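August
Minutes of the Berville surgical staff meeting, typed up by whoever had the pen (me, again)

We started at 7:15 in the small room off the locker corridor, the one with the radiator that clanks. Scrub techs, circulating nurses, sterile processing, two of the surgeons, the education lead, and the service rep from Costache, who stayed for the robot items and left before we got to parking. Apologies came in from the night team. I've written this the way I remember it plus my notes, so if I've put words in your mouth, tell me and I'll fix it before the next one.

Last month's minutes

Accepted with one correction. I wrote that sterile processing "agreed" to the new tray layout. They would like it recorded that they agreed to look at it. Fair enough, changed!

The label printer is still broken. It has been on every agenda I've typed this year and I'm starting to feel fond of it.

Esemar, where we are

This was most of the meeting. For anybody who has been on leave: Esemar is the suturing software from Costache that runs on our existing robot. The surgeon places the first stitch and marks the line, and the software can then take over passes and ties while the surgeon watches with a foot on the pedal. Lift the foot and it stops. It's only running in the Witine skills lab for now, and it stays in there until we have all said what we think, which is what this item was for.

The education lead gave us the numbers from the lab. The team has finished 50 practice closures with Esemar doing the ties. The surgeon took back control in 10 of those. She went through the reasons and they were a mixed bag: slack in the thread, a loop that caught on a tail from an earlier knot, a couple where the surgeon simply didn't like the look of the spacing and wanted it back. I asked if that last kind should count as a failure and we had a long detour about what we mean by failure. What we settled on is that every takeover gets logged with a plain reason, in the surgeon's own words, and we stop sorting them into good and bad for now.

One of the surgeons said the ties themselves are very even, more even than his at the end of a long list, and he seemed a little put out about it. The other one said even is fine but she wants to know how it judges tension on tissue that's already swollen or bruised up, and she didn't think the lab sessions had answered that. The Costache rep said he'd bring the tension data next time. I've put that down as an action and underlined it.

Thread management came up next and I have pages on this, so bear with me. At the moment a resident or an assist keeps an eye on the loose strand and trims tails as we go. With Esemar the strand does what the software wants it to do, and the person at the table is mainly watching for it to cross something it shouldn't. Several people said this is harder work than it sounds. When you're doing the job with your hands you know where the thread is without thinking. When you're only looking, your mind wanders off to what's for dinner, and then you have to snap back fast. I saw a lot of nodding at that.

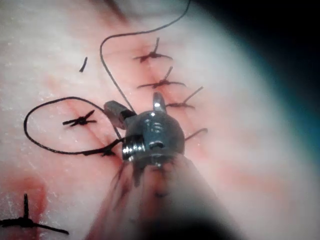 We talked about trimmed ends too. Our scrub techs want a clear rule on who says out loud that a cut piece has come away and who confirms it's been picked up. Right now that happens in the ordinary chatter of the case – "got it," "thanks," and on you go. If the assist is cutting and the machine is tying, there's less chatter. One tech said the lab was so quiet the first morning that she could hear the wall clock. So for the lab sessions we'll try a spoken call for every cut piece, and see if it drives everybody nuts.

What it changes for people

I'd asked for this to be its own item and I'm glad we did it, even if it ran over.

First, jobs. The straight question was asked, so here's the straight answer as given by the department manager: no posts go as part of the Esemar trial, and the staffing per room stays as it is for the whole of it. She was asked what happens after and said she doesn't know yet and won't pretend to. There was some grumbling. I'd rather hear "I don't know" than a slide with a sunrise on it, but I was asked to minute the grumbling, so it's minuted.

Second, the residents. This got people going more than anything else. Closing is where they get their hands in. If the software takes the closures, when do they learn? One surgeon said she tied knots on a drawer handle at home for months and still only got good by doing them in real cases. The education lead wants a floor, a minimum number of hand closures per resident before they touch Esemar at all. We did not agree on the number. We did agree there should be one. Somebody said, and I think it's right, that you can't take over from a machine on a job you can't do yourself.

Third, the techs. Two have done the Costache setup course and both came back with more to do and the same pay grade. The manager is taking that to HR and will report back. I've been asked to write that the techs will not be doing setup for free forever. Written!

Fourth, sterile processing. The instruments aren't changing, which was a relief to hear, but the lab sessions mean more turns for the same needle drivers, and the wrists on those have all the little slots and grooves that take time to clean properly. Sterile processing want the lab bookings at the start of the week and not on the morning. They also want whoever rinsed one under the hand tap last month to please never do that again. (No names. You know.)

Questions for the Costache rep

Can the stop be on a hand control as well as the pedal? He'll ask. It matters to the shorter people in the room, me included, who are up on a step and not always sure where the pedal has got to.

Does the software record the audio in the lab? He said no, video and instrument movement only. We asked for that in writing.

Who looks at the recordings? The education lead here and the Costache support team. Quite a few of us didn't know that second part. The rep will send the wording of the agreement and I'll pin it on the board next to the tea rota.

Can we turn off the chime? Yes, and it's off already, thank goodness.

What happens next

The trial in Witine carries on for another two months with no patient use. The takeover log moves out of the surgeon's notebook and onto the shared drive. Anybody who wants to sit in on a lab session can put their name on the sheet outside the door, and that includes sterile processing and the front desk. I went in on my break and I'd recommend it, though take a sweater.

Actions

Costache rep: tension data, hand stop, recording agreement.
Manager: pay grade question to HR.
Education lead: draft a hand closure minimum for residents, send it round before the next meeting.
Scrub techs: try the spoken call for cut pieces and tell us how it went.
Me: takeover log on the shared drive, label printer (ha).

Any other business

Parking. The lower lot is closed for resurfacing through the end of August and the shuttle from the church doesn't start early enough for first cases. The manager will ask for an earlier run. Until then, share rides if you can.

The blue mug with the chipped handle belongs to nights and they would like it back.

Finished at 8:40. Next meeting same room, and I'll bring the muffins if somebody else takes the notes.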